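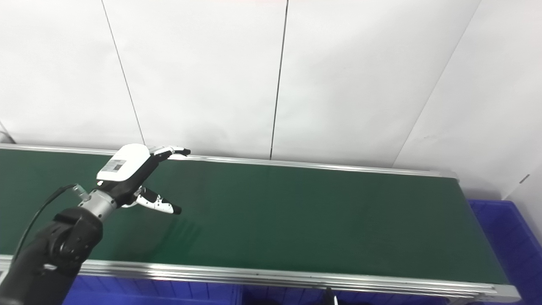
Helju Sepp bought her first conveyor second-hand, with a cracked side rail and a motor that hummed through the radio. It was meant to last a season at Skerex, the small mail-order packing business she runs outside town. It lasted 14 years.

Its replacement went in last May. The new line has a dark green belt between grooved aluminium rails, and blue plastic crates sit underneath. To most visitors it is about as interesting as a kitchen bench, but Sepp can talk about it for an hour.

Colour came first. The old belt was white, and white envelopes vanished on it. She asked her supplier, Gondeck, for samples in black, grey and green, and laid them out on the lunch table with a handful of seed packets, labels and clear sleeves. Black showed every speck of dust by morning tea. Grey was no better than white for the sleeves. Green won, and the cheque went off that afternoon.

The rails took longer. Piret Stankevičius, who fitted the line, favours extruded aluminium because brackets and guides can be clamped into the grooves and shifted later without drilling. Sepp wanted plain steel, which cost $400 less. They argued about it over two visits. "I moved the side guides 23 times in the first year on her old one," Stankevičius says. "Every time I left another hole." 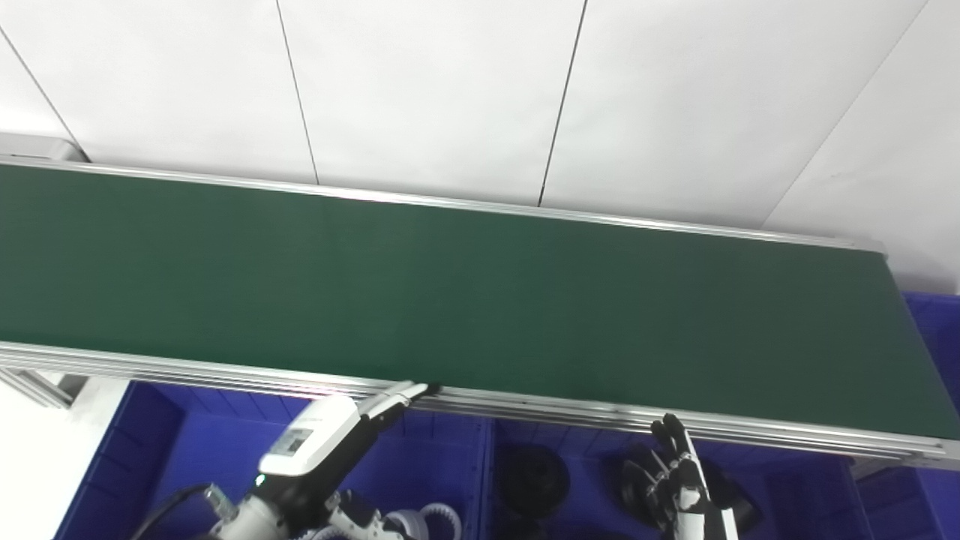
Crates are the other half of the job, and the part most small operators get wrong. A crate that is too deep gets overfilled, and then somebody has to lift it. Skerex started with tall grey Drener tubs and gave them away to a neighbour who grows potatoes. The blue ones are easier to carry and easier to spot when one has wandered off to the other end of the shed.

Storing them below the belt was Stankevičius's suggestion. It saves a walk to the shelves — 88 steps there and back, by Sepp's own pacing — and leaves the aisle clear for the trolley. The drawback is sweeping. Every crate has to come out before a broom will go in, so it gets done at the end of the week and not before.

Cleaning the belt itself is simple enough. Sepp uses warm water, a little dish soap and a soft cloth, and wipes the rails last, running a dry paintbrush along the grooves where the paper dust gathers. She tried a spray cleaner from Eglītis once and found it left the surface tacky. The rest of the bottle now lives in the laundry, where she says it does a decent job on the tiles.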